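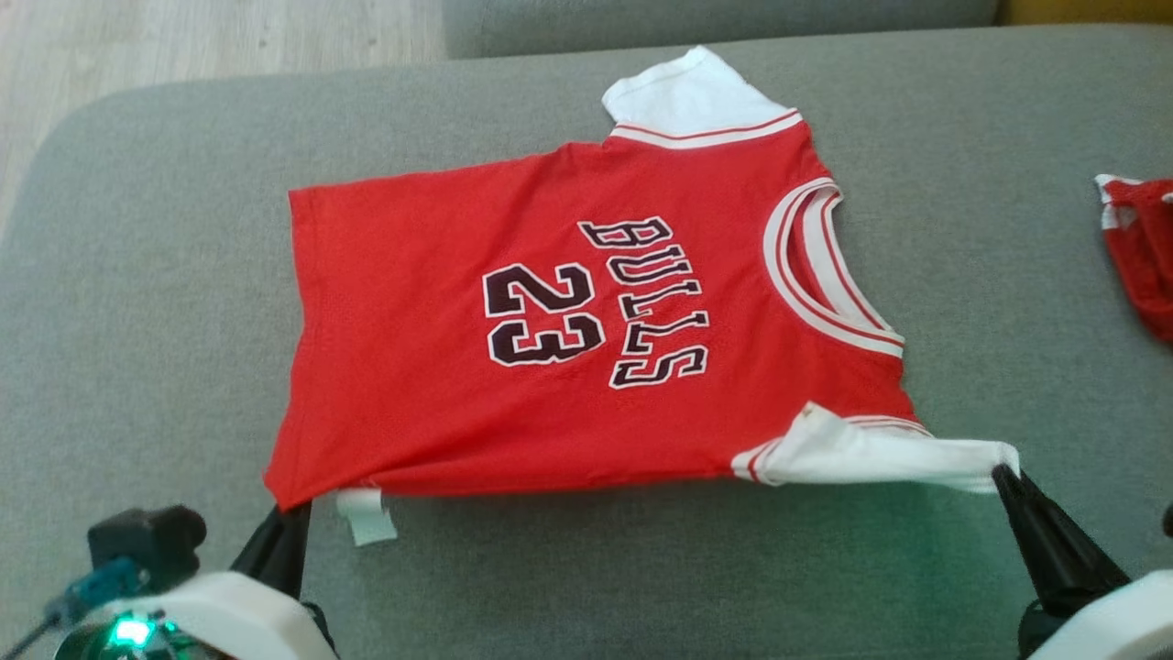 4. Folding printed shirts and jerseys

This section covers short-sleeved shirts and jerseys with a printed name or number on the front or back. For plain T-shirts, use section 3. For items with buttons or a zipper, use section 5.

The finished fold fits one compartment of the Warilard drawer insert or one shelf of the Diton open unit. Both have the same compartment width.

4.1 Before you start

Use a flat surface larger than the shirt with its sleeves spread. A table, a bed or a firm sofa cushion is suitable. Remove crumbs, pet hair and loose items.

The shirt must be fully dry and at room temperature.

CAUTION: Do not fold a shirt straight from the dryer. Warm print can stick to itself and peel when the shirt is opened.

4.2 Laying out

1. Lay the shirt with the larger print facing up.
2. Pull both sleeves out from the body.
3. Hold one bottom corner of the shirt and the end of the sleeve on the same side. Draw them gently apart until that side lies straight.
4. Repeat on the other side.
5. Smooth the body from the collar toward the hem with a flat hand. Do not rub across raised letters.
6. Tuck the care label under the hem.

NOTE: Small wrinkles in the body do not affect the fold. Creases running through a letter or numeral should be smoothed out before going on.

CAUTION: Do not pull on a ribbed collar to straighten the shirt. The ribbing may stay stretched.

4.3 Folding

1. Turn the shirt over so that the larger print faces down.
2. Place the Pliltley folding board on the back, with its top edge just below the collar.
3. Fold one side over the board. Turn the sleeve back on itself so that it lies along the fold.
4. Fold the other side in the same way.
5. Slide the board out.
6. Bring the hem up to the middle of the body, then fold once more to the collar.
7. Turn the bundle over.

If a fold line falls on a numeral, open the shirt, move the board sideways and repeat from step 3.

4.4 Storing

Place the bundle in the compartment with the collar toward the front. Stack no more than four shirts on a shelf. Heavier print marks the shirt below it when the stack is higher.

For long storage, place a sheet of Arruda liner (part 471) between shirts. Replace the liner if it becomes damp or discolored.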